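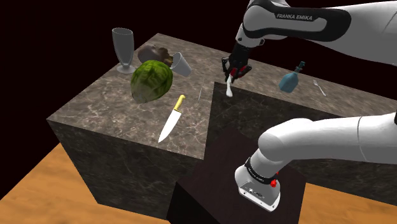 Karaki Hand Grinder Review: Worth the Elbow Grease?

Posted Saturday, June 14, 2025

I have been promising this one since January, when I mentioned in passing that my old electric grinder had died and a bunch of you wrote in to tell me what to buy next. The short version is that I bought the Karaki, I still use it every single morning, and there are a couple of things about it that drive me up the wall. If that's all you needed, go enjoy your weekend! Everybody else, get a cup of something.

Why I went manual

The old grinder was a Trorier, the basic one with the brown lid, and it had been a wedding present. It ground coffee the way a lawn mower cuts hair. I'd get a pile of dust with boulders in it, and the dust went bitter and the boulders went sour and for years I figured that was what coffee made at home tasted like. When the motor finally quit (with a smell I can only describe as hot pennies) I took it as a sign.

A good electric burr grinder was more than I wanted to spend right after the holidays. My neighbor Ghassan Awwad, who has been grinding by hand since long before it was a thing people did on purpose, let me try his for a weekend, and I made the best pot of coffee I'd ever made in my own kitchen. His is a different brand and they don't make it anymore, or I'd be reviewing that. He told me to look for steel burrs and a shaft that doesn't wiggle, and to ignore everything else on the box. I ended up with the Karaki from the kitchen store over in Rosport, mostly since it was the one they'd let me take out of the packaging and crank.

What you get

The grinder comes in a cardboard tube with a little brush, a cloth bag, and a folded instruction sheet in type so small I had to take a picture of it and zoom in. The body is metal with a rubber sleeve around the middle. The handle lifts off the top so you can pour the beans in, and the bottom cup unscrews. That's the whole machine. You could explain it to a kid in the time it takes the kettle to boil.

The bag I thought was silly and have used constantly. It lives in there when we travel, along with the handle, which would otherwise be at the bottom of somebody's suitcase under the shoes.

It's heavier than it looks. I like that, personally, but my mother picked it up and asked if I was planning to defend the house with it, so your mileage may vary.

Grinding

Okay, the important part. It grinds really well! The first morning I poured the grounds out on a plate just to look at them (my husband walked in, looked at me, and walked out again) and they were even. Really even, like coarse sand. Compared to what came out of the Trorier it was hard to believe it was the same bag of beans.

For a French press it's quick. Set it coarse, load it up, and you're through a full hopper before the water's ready. For drip it takes longer but nothing you'd complain about. For espresso, hmm. I don't own an espresso machine, but I took it over to Ghassan's and we tried it with his, and by the end we were passing it back and forth across the kitchen like a hot potato. It does go fine enough. The shots were good. I would not want to do that every day before work.

Light roasts are harder to crank than dark ones. I knew this in theory. In practice I had a bag of something very pale and very fancy that fought me the whole way down, and I had to hold the grinder between my knees to finish. If you mostly drink light roasts and your wrists bother you, please try one in a store before you buy.

The capacity problem

This is my biggest gripe, so I'm giving it its own section. There are four of us in the house when my in-laws are visiting, and they visit a lot, and they both drink coffee. One full hopper makes enough for two good mugs. So I grind, empty, refill, grind again, and by then somebody has come in asking whether there's coffee yet.

The box says it holds more than that. I think they measured by packing the beans in with a thumb. If you fill it to the line they show you, the handle won't seat properly and you get beans hopping out onto the floor, where the dog finds them, and coffee is not good for dogs, so now you're crawling around at six in the morning. Fill it a bit under the line and it's fine.

If it's just you, or you and one other person, none of this will matter.

Setting the grind

The dial is underneath, inside the cup, and it clicks as you turn it. The clicks are nice and firm. There are no numbers on it, though, not one, so to get back to a setting you have to turn it all the way closed and then count clicks going out. I wrote mine on a piece of masking tape and stuck it inside the cabinet door. One for press, one for drip, one with a question mark for the moka pot, which I'm still working on.

I would have paid extra for numbers. Ghassan says numbers would wear off anyway. We have agreed to disagree.

One tip that took me far too long to figure out: don't adjust it with beans in it. Going finer with a full hopper jams things up, and then you're forcing it, and forcing it is how you ruin burrs. Empty it, set it, then fill it.

Cleaning

The brush handles it most days. Turn the thing upside down, give it a few whacks with your palm, brush out whatever's clinging to the burrs, done. You do get static in winter, and in January the grounds were climbing the walls of the cup and leaping out at me. A drop of water stirred into the beans before grinding fixed it almost completely. I read that somewhere and thought it was nonsense, and I was wrong.

Every few weeks I take it apart all the way. It comes to pieces easily — no tools — but watch for the spring and the tiny washer above it. I dropped the washer down the sink drain on my second try and spent a very happy evening with my head under the sink and a flashlight in my teeth. Do it over a towel. The instruction sheet doesn't mention the towel. The instruction sheet doesn't mention the washer either, come to think of it.

Don't put any part of it in the dishwasher, and don't rinse the burrs. Mine are steel and I'd like to keep them looking that way.

Noise

This is the thing I didn't shop for and now wouldn't give up. The Trorier woke up the entire house. The Karaki makes a low crunchy sort of sound, and if I stand in the laundry room with the door shut, nobody upstairs hears a thing. I get up early, and having that half hour to myself with the radio on low is worth more to me than a faster grinder.

How it compares with the Stoltach

Several of you asked about the Stoltach, which is the one you see in all the gift guides. My sister-in-law has it and she brought it along at Easter so I could try them side by side. It's prettier, I'll give it that. The handle folds down flat and it has a wooden knob that feels lovely in the hand.

It also costs a good deal more, and I couldn't taste the difference. We did a blind test at the dining table, with my husband carrying the mugs in and being terribly mysterious about it, and she picked mine and I picked hers! Then we switched and did it again and both guessed wrong. The Stoltach is a bit quicker through light roasts and it holds more, so if those are your sore spots it may be worth the money. It has almost 1,000 reviews on the store's website and a lot of them talk about the knob coming loose, though hers hasn't.

Has anything broken?

The rubber sleeve slips. It started in the spring, and now when I'm cranking hard it twists around under my hand and I have to stop and tug it back. I emailed Karaki and they sent me a new one free of charge, very polite about it, and the new one slips too, just less. A wide rubber band underneath cured it. Not elegant, but there you go.

The cup threads have gotten a little gritty from grounds. I wipe them with a dry paper towel when I remember. Otherwise it works the same as the day I brought it home, and it's been dropped on the kitchen floor two times that I'll admit to.

So who should get one?

Get it if you make coffee for one or two people, you like press or drip, and you'd like your mornings quieter. It would be great for camping, and for a dorm room. Get something else if you make big pots for a crowd or want espresso daily, or if your hands give you trouble. My mother-in-law has arthritis and she can't use it at all, so when I'm away they drink tea.

And if your budget is small and you're choosing between fancier beans and a better grinder, I'd say buy the grinder and put the supermarket beans through it for a while. I did that all through the spring and was perfectly happy.

A few of you wanted to know about the kettle I mentioned last time. I haven't decided how I feel about it yet. The lid whistles when it shouldn't. I'll write that one up once I've had it a little longer, and if you own the same kettle and yours whistles too, leave me a comment so I know whether to send mine back.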